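Stornel 7 is out

Gladys Wanyama's grasp planner ships in December, and she has stopped apologizing for the last one.
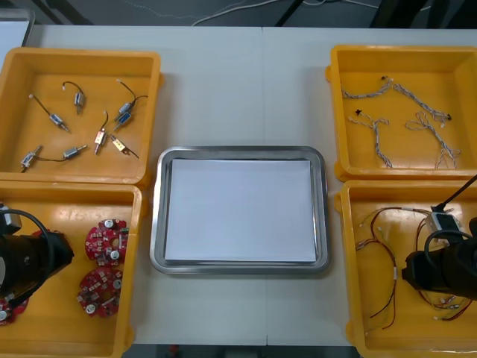 Version 7 ranks grasps by what might snag. Wires are the villain here — the old planner saw the harnesses in the yellow bins as one large, friendly object.
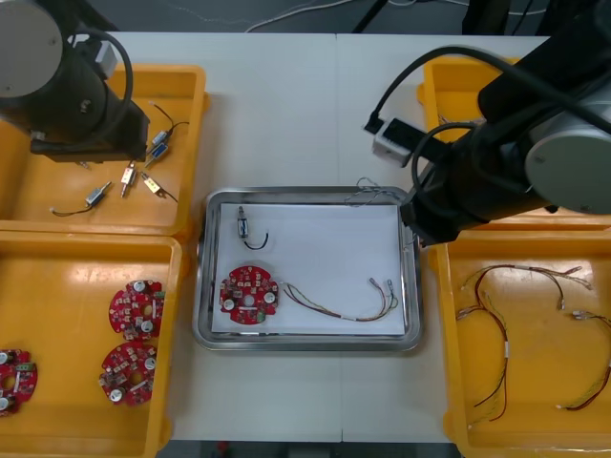 It also replans both arms in 82 milliseconds, down from 494.

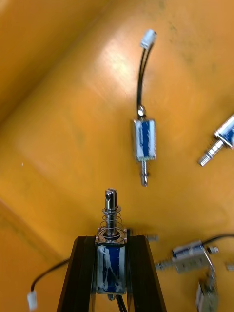

Solenoid in the gripper, plunger up.

The tray is still Makori's problem. 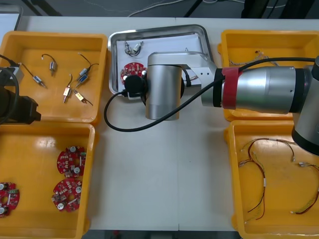

Known issues

Logs remain chatty.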